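Le bureau partagé, une affaire de règles communes

Dossier — Espaces de travail

En avril, l'établissement Privel achèvera le regroupement de ses services administratifs sur un site unique. L'opération concerne 715 agents, répartis jusqu'à présent entre 4 immeubles du centre et de la périphérie. Elle s'accompagne d'un changement d'organisation que beaucoup d'administrations et d'entreprises ont déjà engagé : la fin du poste attribué. Chaque agent choisira en arrivant la place qui convient à sa journée, dans la zone réservée à sa direction ou, à défaut, dans les espaces ouverts à tous.

Le principe est connu et ses motifs le sont également. Le travail à distance a vidé une partie des plateaux, les loyers ont continué de courir et les équipes se sont habituées à d'autres rythmes. La mise en œuvre est moins documentée. Le présent dossier s'attache à cette dimension ordinaire du bureau partagé : l'entretien, le bruit, le rangement, la réservation, et les règles écrites qui permettent à des personnes aux habitudes différentes d'occuper le même mobilier.

Les premières études d'aménagement, confiées au cabinet Telgate, portaient presque exclusivement sur les surfaces. Les représentants du personnel ont demandé que l'on traite aussi des usages, et en particulier de la séparation entre voisins. Les longues tables ont la faveur des aménageurs, qui y voient une réserve de souplesse ; elles suscitent davantage de réserves chez ceux qui passent leurs matinées au téléphone.
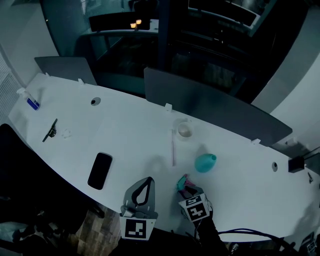

La question du bruit

Le bruit demeure le premier motif d'insatisfaction recueilli lors de la consultation interne. Il ne s'agit que rarement du volume sonore général. Les agents signalent surtout les conversations intelligibles, celles dont on saisit malgré soi chaque phrase et qui interrompent la lecture d'un dossier. Un fond continu, même soutenu, gêne moins qu'une voix isolée à quelques mètres.

Les panneaux posés sur les tables apportent une réponse partielle. Ils arrêtent le regard, ils atténuent les échanges entre personnes assises, mais leur effet s'amenuise dès que l'on se lève. Le traitement du plafond et la nature du sol pèsent davantage dans le résultat, et ce sont précisément les postes budgétaires que l'on réduit en fin de chantier. Privel a choisi de les maintenir et de différer le renouvellement d'une partie des sièges, arbitrage qui a été discuté et que la direction assume.

La charte d'usage complète le dispositif. Elle prévoit que les appels prolongés se tiennent dans les cabines, que les réunions improvisées quittent la table au terme de quelques minutes et que les téléphones restent en mode silencieux. Rédigée sur 2 pages, elle a connu plusieurs versions, dont la première comportait un régime de rappels à l'ordre qui a été abandonné.

Le nettoyage, nouvelle responsabilité partagée

Un bureau attribué tolère les négligences de son occupant. Un bureau partagé les transmet au suivant. La société Tamiru, titulaire du marché de propreté, intervient chaque soir sur l'ensemble des plateaux ; entre deux passages, l'état des surfaces dépend des utilisateurs eux-mêmes. Le cahier des charges distingue donc l'entretien courant, assuré par le prestataire, et la remise en état, qui incombe à la personne quittant la place.

La consigne est simple : la table est dégagée de tout objet personnel, essuyée si nécessaire, et la vaisselle rapportée à l'office. Les effets oubliés sont conservés à l'accueil. Ce dernier point a fait l'objet d'échanges nourris, certains agents souhaitant pouvoir laisser un gobelet, un carnet ou un chargeur d'un jour sur l'autre. La réponse retenue passe par des casiers individuels, situés à l'entrée de chaque zone. 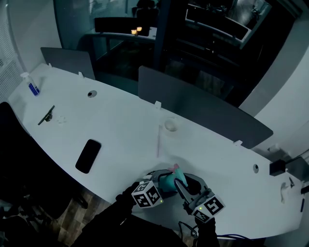
Un agent peut-il conserver la même place plusieurs jours de suite ?
La charte le permet dans la limite de 2 jours consécutifs, sous réserve d'une réservation renouvelée chaque matin et d'une table entièrement libérée le soir. Des dérogations sont accordées sur avis médical ou lorsque le poste exige un équipement particulier.

Les produits mis à disposition ont également été revus. Les lingettes à usage unique ont été écartées au profit de chiffons lavables et d'un nettoyant sans parfum, plusieurs agents ayant signalé une sensibilité aux produits odorants. Le prestataire forme ses équipes à ces nouveaux protocoles et remet une fiche pratique à chaque correspondant de zone. Il y est notamment recommandé de pulvériser le produit sur le chiffon, et de tenir tout liquide à distance des passages de câbles.
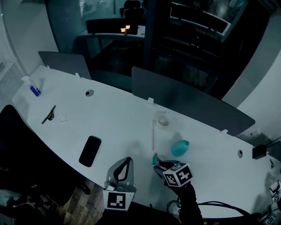

Réserver, renoncer, libérer

La réservation s'effectue au moyen de l'application Kero, accessible depuis un téléphone ou un poste fixe. L'outil affiche les places disponibles par zone et permet de se rapprocher d'un collègue, à condition que celui-ci ait accepté de rendre sa présence visible. Ce consentement est demandé à chacun et peut être retiré à tout moment.

La difficulté principale tient aux réservations non honorées. Une place retenue puis délaissée prive un autre agent sans profiter à quiconque. La règle adoptée prévoit une libération automatique en milieu de matinée lorsque l'arrivée n'a pas été confirmée. Les responsables de service ont par ailleurs demandé que les jours de forte affluence soient mieux répartis entre les directions, ce qui suppose de déplacer des réunions parfois installées de longue date.

Pour les équipes dont les missions requièrent la confidentialité — ressources humaines, contentieux, service social — 16 bureaux fermés restent affectés. Leur nombre a été arrêté au terme d'un recensement des besoins et pourra être révisé après la première année d'exploitation.
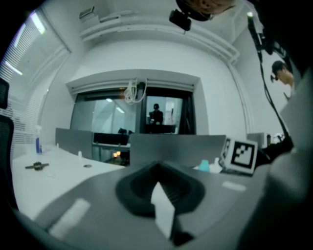 Espaces de travail : le mobilier et les usages en question.

Un calendrier de suivi

L'emménagement se fera par directions, en commençant par les services dont les baux s'achèvent les premiers. Une permanence sera tenue sur chaque plateau durant la période d'installation afin de recueillir les signalements relatifs à l'éclairage, à la température et au réglage des sièges. Les demandes d'adaptation de poste déjà instruites seront reprises sans nouvelle démarche de la part des intéressés.

Un questionnaire sera adressé à l'ensemble du personnel à l'issue du premier trimestre d'occupation. Ses résultats seront présentés aux instances représentatives, puis publiés sur l'intranet avec les suites données à chaque observation. La charte d'usage pourra être modifiée à cette occasion, selon la procédure prévue à son dernier article.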